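Grelbridge Rowers Get Their Boat Back on the Water

It has been a long winter for the Grelbridge Rowing Club, and I wanted to catch everybody up before the spring sign-up sheets go out.
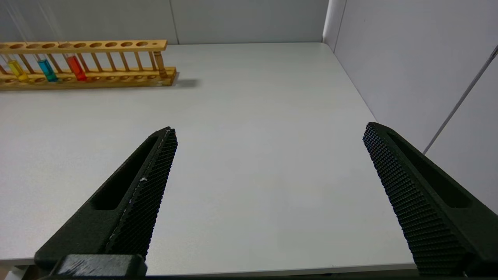
Stamatia Raptis wrote in after our last newsletter to say that she, for one, had given up on the women's eight ever racing again, and that she would be glad to be proved wrong. Well, Stamatia, I hope you are reading, and I hope you are sitting down!

Those of you who were at the boathouse in June will remember the storm and the state it left us in. The eight had a crack along the hull as long as my arm, two riggers were bent out of shape, and the crew had 31 days until the Skodudwood Regatta. They borrowed a shell that was a size too big for them, raced it anyway, and came in fifth. I have been going to regattas most of my life and I don't think I have ever yelled so loudly for a fifth place. My voice was gone until the following week.

After that came the slow part. The repair bill was more than we had (it always is), so we set a goal of $3000 and started asking around. The pancake breakfast brought in a good piece of it, and the row-a-thon brought in more than that. The juniors each promised to pull 100 kilometers on the machines, and they kept at it through the holidays, with a lot of blisters and some very loud music. A few of their parents got on for a turn too, and I am told one or two have asked about the beginner class.

The hull came back from the shop just after New Year's, and on 17 January 2026 the women took it out for the first time. It was bitterly cold. They went up past the bridge and back, nice and easy, and then the coxswain asked for ten hard strokes and you could hear the boat run. I had forgotten that sound - a kind of bubbling under the bow - and I stood on the dock like an old fool and grinned.

Now for the season ahead. The first race is the Sfakianakis Cup, which is rowed over the long course this year, so the crew is back to early mornings and will be until further notice. We still need a second launch driver, and if you have your boating license and don't mind getting up in the dark, please talk to me. There is coffee in the boathouse from half past five. We also have a couple of seats open in the masters' four, and you don't need to have raced before.

Dues are $145 again, same as last year, and can be left in the box by the office door or mailed in. Please write your name on the envelope!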